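Misaki Fujimoto
2022-08-18

Pumpkin buns, then. A few of you asked for the recipe after I mentioned them at the weekend, so I'm putting it all in one thread. Long one, sorry.

First thing: there's no pumpkin in these. They're plain milk buns made to look like pumpkins. If you want pumpkin in the dough you need less milk, and I haven't worked out how much less.

I first made them in January for a bake table at Caltness library, which is the wrong time of year for pumpkins, and August isn't much better. They sold anyway.

Dough: 500 g strong white flour, 328 g whole milk, 48 g caster sugar, 7 g fast yeast, 8 g salt, 40 g soft butter. Yes, I weigh the milk. It's easier than crouching down to look at a jug.

Warm the milk until it feels like nothing on your finger. Mix everything except the butter, leave it ten minutes, then knead the butter in a bit at a time. It will look ruined halfway through. Keep going.

I knead by hand for a quarter of an hour. A mixer does it in eight or nine minutes on low. Stop when it's smooth and comes off the bowl.

First rise took an hour and twenty in my kitchen this week with the back door open. In January it was closer to two and a half hours. Go by size. You want it doubled.

Shaping. Cut the dough into ten, roll into tight balls, rest them under a tea towel for ten minutes so they stop springing back.

For the ribs, take cotton string, rub it with a bit of oil, lay the ball on it and tie it round like a parcel. Then go round again so you've got eight sections. Tie it LOOSE. The dough grows into the string and that's what makes the ribs.

My first lot I tied tight and they split along the sides. My mum said they looked like knees.

Second rise is forty minutes on the tray, strings on. Oven at 150 fan. Low, because you want them pale. Cover with foil after the first ten minutes. Mine had 24 minutes altogether.

Take the strings off while they're still warm. Scissors at the bottom, pull gently. If you wait until they're cold the string takes the skin with it.

Colour. The orange is a paste: two teaspoons icing sugar, a few drops of water, orange gel colour. I use the Gallardo gel from the cake shop in Vullthorpe. Liquid colouring runs everywhere, don't bother.

Thin brush, start at the top, follow each groove down. Do it once they're completely cold. Leave them an hour before you touch them or you'll have orange thumbs.

I used to brush the colour on before baking but it went brown. Someone here suggested painting afterwards and it's much brighter. Can't find your reply now, but thank you.

Plates. I've tried them on white, on the blue set and on the lavender one, and the lavender is easily the best. Orange and white on a white plate looks like nothing. I've only got the one lavender plate so everything else goes straight on the table.

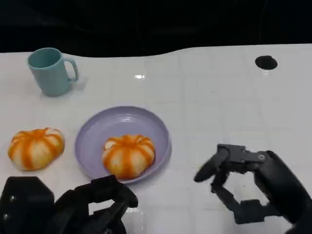 Drink with them: tea, in a mug. They're not very sweet, so if you've got children coming you might want jam inside. Put a teaspoon in when you shape the balls and pinch the bottom well shut.

Replying to a few at once. Yes, they freeze, but freeze them before painting. No, I haven't tried oat milk. Plain flour will work but they come out flatter.

Someone asked why one of theirs spread and the others didn't. Probably a slack ball. Pull the skin tight underneath before you tie it. I still get the odd wide one and I still serve it.

Cost, for whoever asked: the flour is the cheap part. The butter's gone up again. I bought a 2000 g bag of flour at Sesar on the ring road and that does four batches.

Storage: tin with a lid, two days. On the third day split them and toast them. The paint goes a bit sticky under the grill so keep the cut side up.

Next I want to try the same string trick with a sesame dough and no paint. If that works I'll put the weights up here.

Oh, and the stalks. I leave them off, but half a pretzel stick pushed in the top is what my sister does. Put it in just before serving, they go soft by the evening.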